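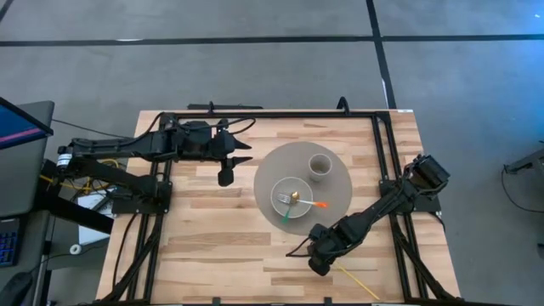

Table settings were the subject of the first stop on the Jestden open day, and I went mainly for that. I buy tableware for a small group of lunch rooms, and the invitation from Marisol Gallegos promised a morning on everyday place settings for one person. The first one I looked at was very plain. A round gray placemat lay on a light wood tabletop, with a white cup toward the upper right of the mat and a white bowl below it and to the left. The fork was in the bowl, and so was a gold-colored spoon. I would have put both beside the bowl, but it does save room on a small mat.

The building is at the far end of the Brevumwood estate, past the tile warehouse. Parking was tight and I ended up on the grass. The doors opened at 9 and there was coffee in the entrance, along with name labels that did not stick to wool. We were split into groups of 15. Mine was led by Domingo Acuña, who kept to the timetable and took questions as we walked.

Between the first and second stops we had a short talk on placemats from Noémie Gautier. Her main point was size. A round mat looks generous on its own and then fills up as soon as a bowl and a cup go on it, so she advises trying the whole setting before ordering. She also passed around samples from Drerell in felt, cork and a woven material. The felt was nice to handle, though I would not want to clean it after soup.

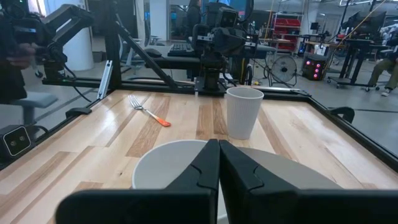 Cutlery came up again after the break, this time with colored handles. Aušra Rimkutė has used them in two canteens and likes them for one practical reason: they are easier to spot on a tray before it gets scraped. I can see the sense in it. The silver fork with the orange handle showed up clearly against the wood, even with all the honey and brown strips in the tabletop. The ribbed paper cup and the white bowl made less of an impression on me, but I would be happy to use either. Ribbed cups are easier to hold than smooth ones, in my experience, and the bowl had a smooth rounded rim – the kind I look for, as sharp rims chip first.

Somebody in our group asked about prices for small orders. Camacho will sell handled cutlery in boxes of 60, or 100 if you want mixed colors. That is more than I need for one site but fine across three. Delivery is slow in July, we were told, so anyone planning for the fall should order early.

Lunch was soup and bread, served at long tables next door. I sat with Sarahí Cortés, who runs a school kitchen and had come for the cups. She wanted to know how wide the mouth should be for younger children and had not found anyone to ask yet. We compared notes on stacking, and on suppliers who change a cup slightly without telling you, so that the old lids no longer fit.
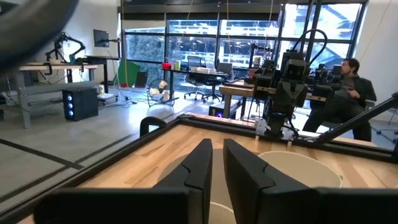
Getting there and what to bring

The bus from the station stops at the estate gate, and the walk from there takes around 15 minutes. There is a sign for Jestden at the second turn, but it is low down and easy to miss. Wear flat shoes. Bring your own bag for catalogs, and a tape measure if you are choosing mats. The afternoon session repeats the morning one, so there is no need to stay for both.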